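Can a Robot Pick Up the Toys Yet? I Went to Find Out

August 12, 2020

If you've ever stepped on a plastic bolt in bare feet at six in the morning, you'll understand why I drove 31 miles to look at a robot arm. My two kids own what feels like every construction set ever sold, and when I heard that Sukel, a small automation shop over in Rey, was trying to teach a pair of arms to sort toy parts, I called them up and more or less invited myself over.

Trygve Hellström met me at the door and warned me right away that I'd be bored (I wasn't!). He runs the sorting project, which they've named Prellell, and he's been at it since early July. The idea is simple enough. You dump out a mess of nuts, bolts and plates, and the machine puts them away by kind. A four-year-old can do it, if you can get a four-year-old to do it, and that's a whole other article.

So why toys? Trygve told me the parts are a pretty good stand-in for the stuff small shops deal with all day, the mixed bins of hardware that somebody has to go through by hand at closing time. Curkurum, a hardware store two towns over, has already asked him when it can have one. He told them to keep their Saturday help.

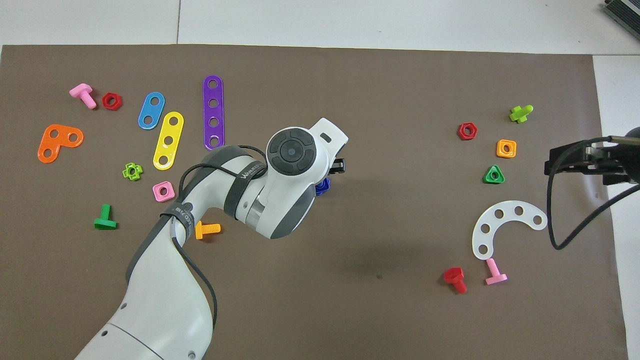
One of the arms reaches in among the plates, nuts and bolts at Sukel's shop in Rey.

The thing I couldn't get over was how much trouble a bolt can be. A flat plate is one kind of headache, because there's hardly any edge to get hold of. But a bolt on its side can point any which way, and it likes to roll when you nudge it. Trygve says bolts make up most of the misses in his log. As of last week the arms had made 2931 tries at picking something up, and 1367 of those ended with the right part in the right bin. I did the math in the parking lot and it's a little under half.

That sounds lousy, and I said so, and he laughed and agreed with me. Then he pointed out that in the first week they'd have been happy with one in ten. Slow is the bigger problem as far as I'm concerned. He says a good run takes 26 minutes for a pile my daughter could clear in three, assuming there was ice cream in it for her.

I asked the question everybody at home wanted me to ask, which was when we can buy one. Not soon. Trygve figures a store or a small factory will see something like this long before a playroom does, mostly on account of the price, and also because a shop can set out its parts on a nice clear table and a family can't. Or mine can't, anyway. He wouldn't give me a year, and I tried twice.

Next up for Prellell is parts piled on top of each other, and after that, parts in a box. I've asked to come back for the box.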